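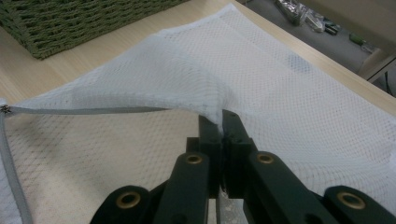
Rede branca sobre a mesa de madeira clara.

Imprimir | Enviar por e-mail | 14 compartilhamentos

# Skanimden: sacos de roupa, cestos e o que vai dentro

Este LEIAME acompanha a pasta Skanimden, que trata de um assunto que ninguém pediu: como guardar roupa delicada em saco de rede antes da lavagem. São 465 registros curtos, todos feitos sobre mesa, com sacos brancos de malha e peças que já viram dias melhores.

## Conteúdo

- `sacos/`: o saco sozinho, estendido, dobrado ou amarrotado. É a pasta mais monótona e a mais consultada, vá entender.
- `pecas/`: roupa entrando no saco ou saindo dele. Inclui as camisas que encolheram em julho e que agora servem para isto.
- `cestos/`: cesto cheio, cesto pela metade, cesto vazio.
- `notas.txt`: 200 linhas de observações, das quais umas trinta são queixas sobre zíperes. Não foram retiradas.

## Como os sacos se comportam

A rede branca tem duas personalidades. Numa camada só, deixa ver a mesa por baixo e quase some. Dobrada, fica opaca e finge ser pano. Quem for anotar as pastas deve marcar `simples` ou `dobrada` e resistir à tentação de criar uma terceira categoria. Já tentamos `mais ou menos dobrada`. Durou uma tarde e gerou duas discussões.

A boca do saco é o ponto fraco de todo o processo. Ela fecha sozinha assim que a peça se aproxima, com uma pontualidade que não se vê em mais nada nesta casa. O campo `boca` aceita `aberta`, `parcial` e `fechada`; na dúvida, use `parcial`.

Para peças amassadas, anote a cor como ela parece, sem consultar a etiqueta. Azul acinzentado é uma resposta aceitável. "Azul Hondasix", nome comercial que alguém trouxe de um catálogo, não é.

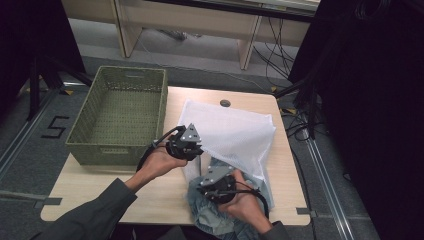 Keisha Thibodeaux escreveu que a ordem está toda errada: primeiro se dobra a peça em três, depois se enrola, e só então se pensa no saco. Enfiar a roupa amarrotada, segundo ela, é pedir para passar a ferro duas vezes, e o campo `dobra` devia ser obrigatório.

O campo `dobra` passou a ser obrigatório. A maior parte dos valores é `nenhuma`, o que diz bastante sobre o nosso método.

## Cestos

Usamos cestos de plástico trançado, que ficam à esquerda da mesa sempre que alguém se lembra. Peça pendurada na borda da mesa conta como `fora`, mesmo que metade dela já esteja na rede. Essa regra veio do conjunto Narkgate, nosso antecessor, que tinha 1042 registros e nenhuma regra além dessa.

## Problemas conhecidos

- Em quase 610 linhas da planilha antiga, `saco` e `saca` aparecem como coisas diferentes. São a mesma coisa.
- As meias foram excluídas. Chegavam aos pares e saíam ímpares, e a planilha não aguentou.
- A subpasta Cloutier tem só toalhas de rosto. Fica até aparecer quem queira toalhas de rosto.

## Alterações

13 de maio de 2018: campo `dobra` obrigatório, meias retiradas, correção de `camiza` em todas as linhas menos uma, que ainda estamos procurando.

3 comentários | Compartilhar | Versão para impressão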